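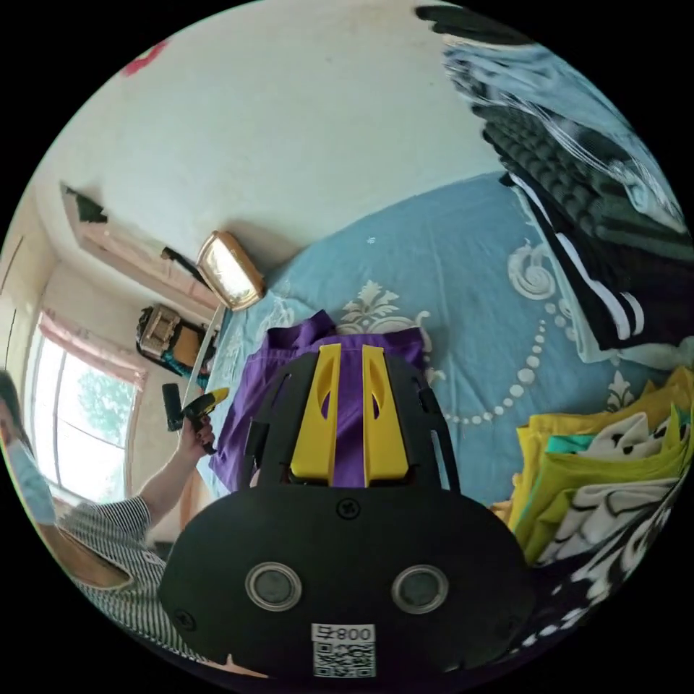 Photo: Abena Acheampong / Rerano

4. Home sessions with the hand-held gripper

This section covers folding and sorting work in a private home. It replaces the loose sheet dated November 15, 2021. The rules for workshop sites are in Section 5.

4.1 Before you start

1. Ask the resident which rooms you may use and which belongings you may touch. Write the answer on the session form before you unpack.

2. Wear a mask that covers your nose and mouth for the whole visit. Residents who take part are asked to do the same.

3. Open the curtains. If daylight is not enough, add one lamp and point it at the work surface.

4. Check the label on the back of each gripper. The side mark and the unit number must match the form. Do not swap a left unit for a right one in the middle of a session.

5. Check the screws on the back plate with your fingers. If one turns, use a hand screwdriver. Power tools must not be used on the gripper body.

6. Wipe both round lenses with a dry cloth. Do not use window cleaner.

Note: Long sleeves and loose jewelry can get caught in the finger slots. Short sleeves are best. A thin necklace may stay on if it sits close to the neck.

4.2 Handling garments

1. Pick up a shirt by the collar or by a seam. Keep the fingers off buttons, which can crack when squeezed.

2. Lift the garment slowly until it hangs clear of the bed or table.
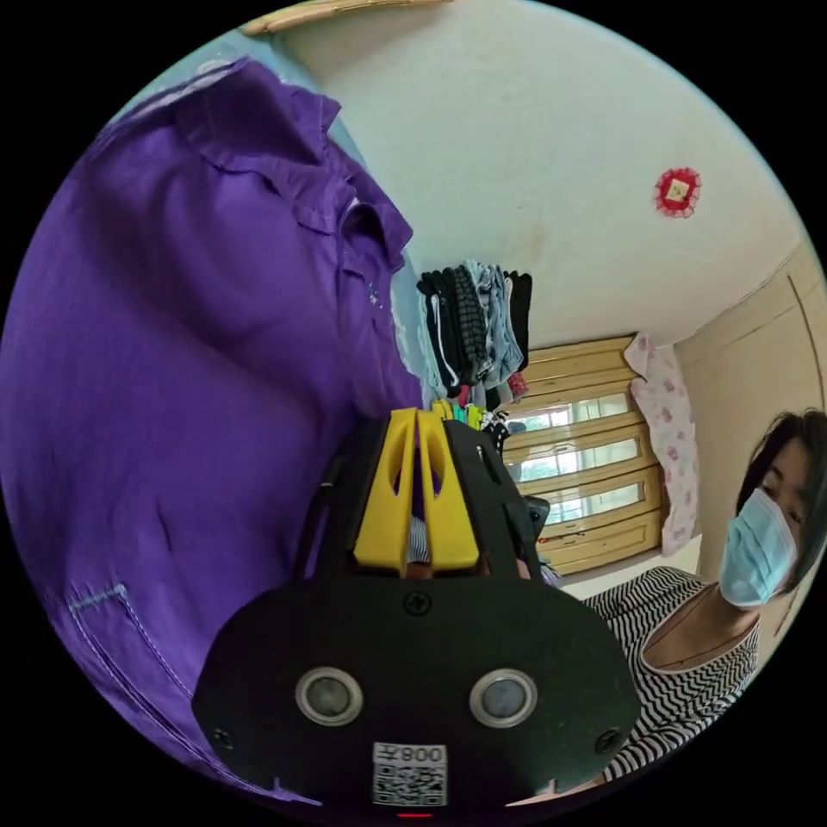

Figure 4-2. Button-up shirt and gripper, with the operator looking down at the device.

3. Keep your eyes on the fingers while they are closing. If you have to look away, stop first.

4. Keep your free hand out of the gap between the fingers.

Caution: Do not use the gripper on clothing that someone is wearing. This applies to your own clothes as well.

4.3 Working at a bed

A bed is a good surface for large items, but it is low, and people tend to bend over it. Sit down if the session will run longer than 20 minutes. Take a break after 45 minutes at the latest - sooner if your wrist is tired.

1. Put finished clothes in one pile on the far side of the bed.

2. Grip the cloth near one end and draw it out toward you. Two fingers closed on a single edge will hold most shirts.

3. Keep the cloth off the floor. If it touches the floor, mark the attempt as void and start over.
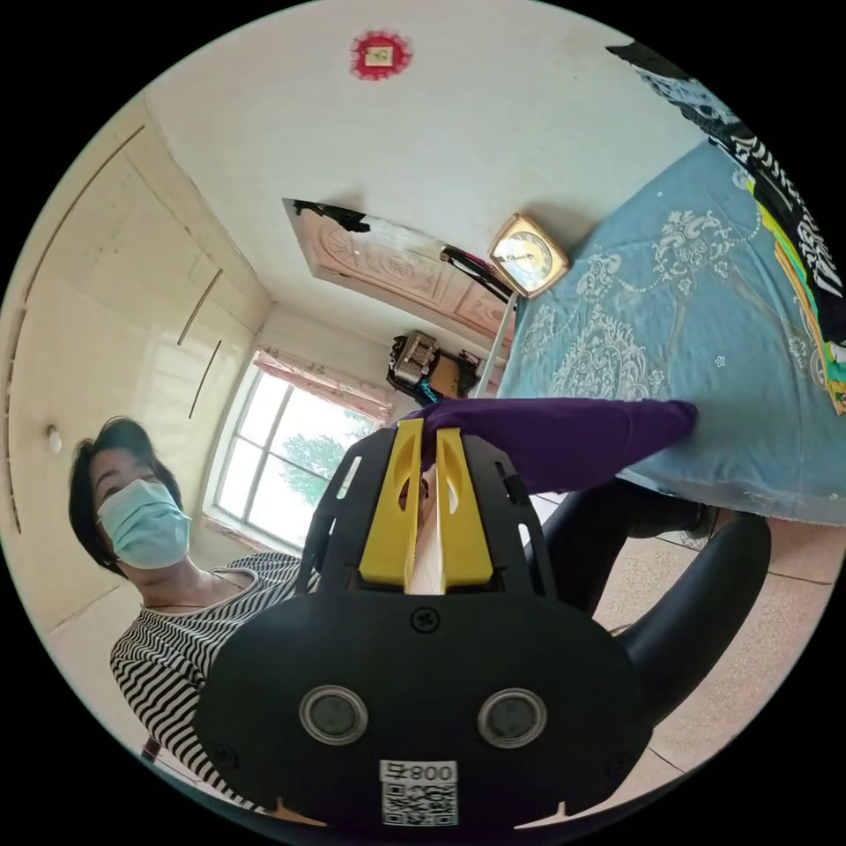

Figure 4-3. Gripping one end of a long cloth at the bedside.

4. Note the garment type and color on the form. Do not write down the names of household members.

Note: Clocks, wall decorations and furniture may stay where they are. Family photos, mail and screens should be covered or turned around, with the resident's permission. Questions about privacy go to Gintarė Krūmiņa at the Rudunport office.

4.4 Cables and floor

1. Look at the floor on all sides of the bed before you stand up or change position.

2. Move loose cables against the wall. A cable lying in a loop counts as a trip hazard, even a thin one. 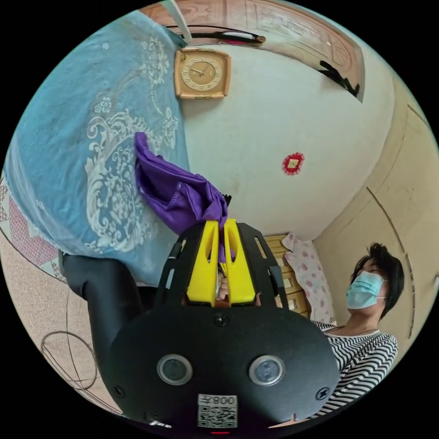

3. Keep the path to the door clear, including any space you need to open it fully.

4. If you trip, drop the gripper or pinch a finger, end the session and report it to Mircea Cârstea the same day on Form 108.

4.5 After the session

1. Open the fingers and remove the garment before you put the gripper down.

2. Return every item to where the resident wants it.

3. Have the resident sign the form. Leave them one copy and keep the other.

Forms are collected every Friday and stored for 2 years.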